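23 August 2020
Notebook, Karkutgate workshop, bench by the dark panel

Cups and shelf, continued from the last entry.

Cleared the bench first. The glue drips from the Indden job came off with the plastic scraper and a damp rag, no sanding needed. I wanted the bare wood because the plan was to sort out which of the cups stay in the room and which go back to the kitchen box. We have been picking up whatever is nearest for brushes, screws and coffee, and I'm tired of finding wax in the one I drink from.

Rule for now: plastic ones are for the bench, ceramic ones are for drinking. I marked the bottoms of the bench ones with a dot of paint pen. The dot wants overnight to cure or it rubs off with alcohol. I tried it on a scrap lid, and after 13 minutes it smeared, so don't rush it.

Tipping test. I laid cups down and stood them up again on the bare top to see which ones roll when knocked. A tapered one rolls in a curve and comes back toward you, a straighter one goes off the edge. A rim with flats on it stops sooner. The green one is the largest and I would use it for long brushes if it had some weight in the bottom. The yellow stands well enough when empty. 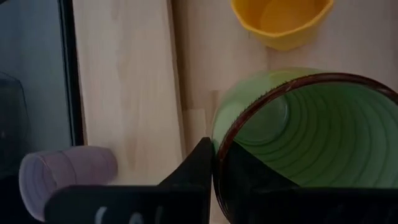
Rocío Rivadeneyra read this over and wants it noted that weight in the bottom is the wrong fix. She says a handful of washers in a plastic cup just makes it heavier when it lands on your foot, and that the brushes should go in a block with holes drilled in it. She would also like the paint pen put back in the drawer it came from.

Fine on the pen. On the block, I have an offcut that might do, marked 2202 on the end grain from the old numbering. It is thick enough for holes but I haven't checked it for nails. If anyone drills it before I do, go over it with the magnet.

Shelf board. Teófilo Condori cut the new one long so it would reach across both sides of the black metal rack with a bit to spare. Two coats of oil, rubbed back between. He left it unscrewed for now so it can be lifted off for cleaning. I would like a small stop under each end so it can't slide, felt on one face. He has felt at home.

Things that went on the board today: the small bottles, the dark gray box, drinking cups toward the middle, the round patterned piece. I tried the bottles in the middle first and kept knocking them reaching for a mug, so they moved to the left end. Wiped everything before it went up. 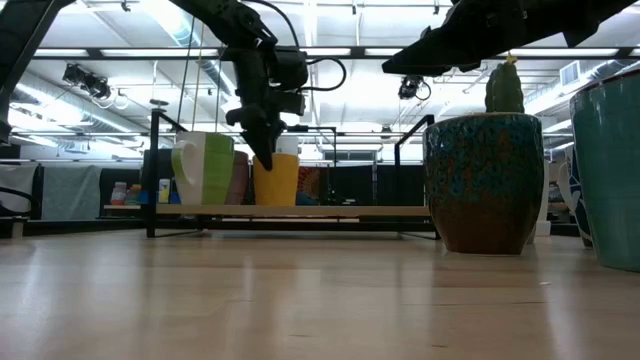 Spacing is still wrong. I put things up in the order they came out of the box, and it shows, with the middle crowded. The pink cup is partly behind the green and white mug, so to get at it you have to move the mug first, and that one has the big handle. I'd swap them, or turn the mug so the handle points to the front. The cactus can stay down on the tabletop by the right leg of the rack. The planter is too heavy for a board that isn't fixed, and I don't want to water anything above the bottles.

Watering, while I'm on it: a little, into the soil and not over the top of the plant. The Heklow card says every two weeks in summer and hardly at all from October. Write it on the wall sheet when you do it. Last month it got done twice in the same week.

Oil tin is number 3051 on the stock list, down to the last third. Rags were hung flat outside to dry, not put in the bin. Please keep doing that.

Still to do:
Stops and felt for the shelf (Teófilo)
Magnet over the offcut, then drill
Swap mug and pink cup
Kitchen box back to the kitchen
Paint pen back in the drawer, done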